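Tallus Bench Twin – simulated two-arm tube handling

I built the Bench Twin because I got fed up waiting for a free slot on the real bench. It's a simulated lab room you can run on an ordinary desktop, with two arms, a table, tube racks and all the scoring code from our method paper.

The idea we were testing is simple enough. Let one policy drive both arms, but make each arm guess where the other is going next. We call that the Brindach term (after the village where I wrote the first version on a very slow train). With it switched on, the arms got in each other's way on 2 runs out of 80. With it off, it was 30 out of 80, and I ran the whole lot again because I didn't believe it!

You get the room, the Endumholm task set with 8 sorting jobs, our trained weights and the plotting scripts. Lighting and wall textures can be shuffled between runs – do turn that on, my early policies fell to bits without it. 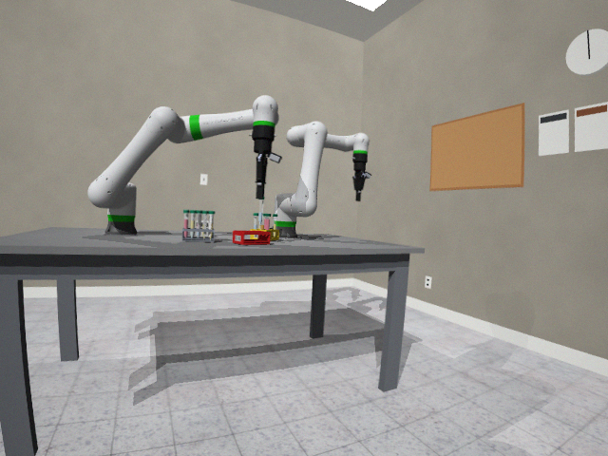
Tallus Bench Notes, Issue 8

One arm has its gripper down over the racks, with a thin pale tube just under the fingers, and the other is set further back. Green-capped tubes stand in the grey and yellow racks. Rack colours live in the scene file, so swap them for whatever your own lab uses.

Licences are per lab and come through Bastos, who also handle updates. The next one is due in October and adds a tilted rack, which my current weights are still pretty bad at.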